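Comparing Grippers for Soft Items: Gallery

Last updated: October

The Sastside handling laboratory has completed the bench stage of its gripper comparison. The work was carried out under the direction of Mizanur Bandara and looked at how well different finger designs pick up, turn and set down cloth goods on a flat surface. It forms part of the Sirkel project, which studies the sorting of returned clothing and bags.

Two finger designs were taken forward from an earlier review. The first, the Soren finger, is an open-frame design that narrows to a point. The second, the Abbasi finger, is a solid pad with a replaceable rubber face. Each was given 200 attempts, divided evenly between light and heavy fabrics, and all attempts were made by the same operators working to a shared written procedure.

Three matters were recorded for every attempt: whether the item left the table, whether it was held until release, and whether more than one layer was taken when only one was wanted. The last of these proved the hardest to judge. Operators were asked to enter a result as doubtful where they could not agree, and those entries will be reported separately.

The wrist camera was also under review. Its mounting was moved 2 cm further back before the main trials, at the request of operators who found that the fingers hid too much of the item during the final approach. Lighting and table height were left unchanged between designs.

Dark fabric on a white table

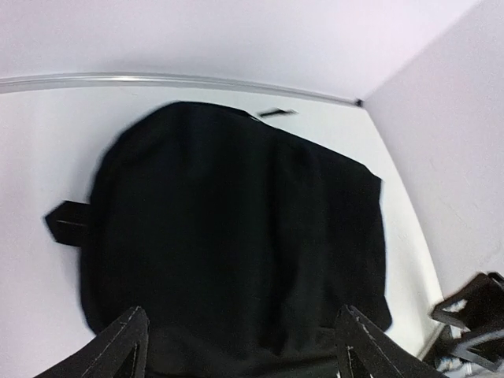

Dark items were included in the trials as a test of the wrist camera as much as of the fingers. Folds in matt black cloth give little contrast, and operators reported relying on the outline when choosing where to grip. With the open-frame fingers spread over the near part of the cloth, the short black strap on the left stands out well against the white table - a feature of this kind offers a clearer target than the shallow creases in the body of the fabric. Dark fingers over dark cloth remain a difficulty, and a set with pale tips has been ordered for the next stage.

The full results, including the doubtful entries, will be issued to project partners once checking is complete. Requests for the written procedure may be sent to the Sastside laboratory office.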